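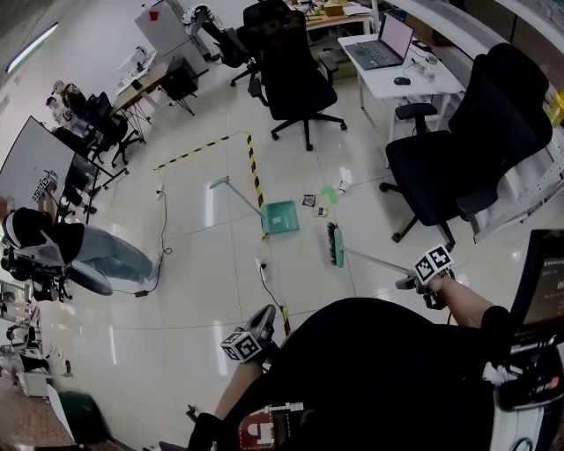
**Part-time reporter wanted, Umdale town politics**

The Gerkham Courier is looking for one reporter to cover the Umdale city council and the mayor's office. The work starts in September and takes 24 hours per week.

You will attend the council meetings, read the budget papers and write 6 short articles each month. We also ask you to follow the discussion on who gets access to closed council files, a matter on which our readers send us many letters.
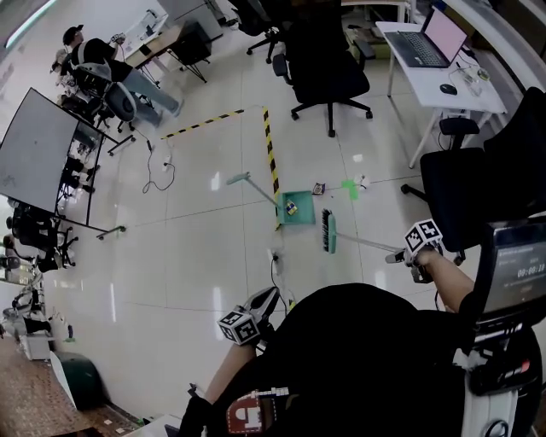
You should write clear English and be able to call an official back when the first answer was not complete. A diploma in journalism is welcome but we do not require it. Experience with local elections in Jondville or Tagle would be a plus.

The pay is $786 per week before tax. Travel to the meetings is paid separately.

Please send a letter and two samples of your writing, together not more than 1000 words, to the Gerkham Courier, Editorial Desk, Umdale. We will answer every applicant by mail.

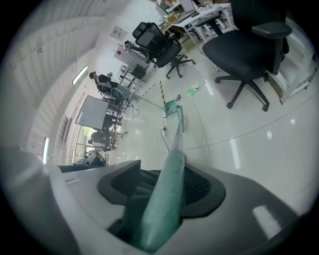
*Office chair and tiled floor, with a strip of yellow-and-black tape.*

Posted 7/13/26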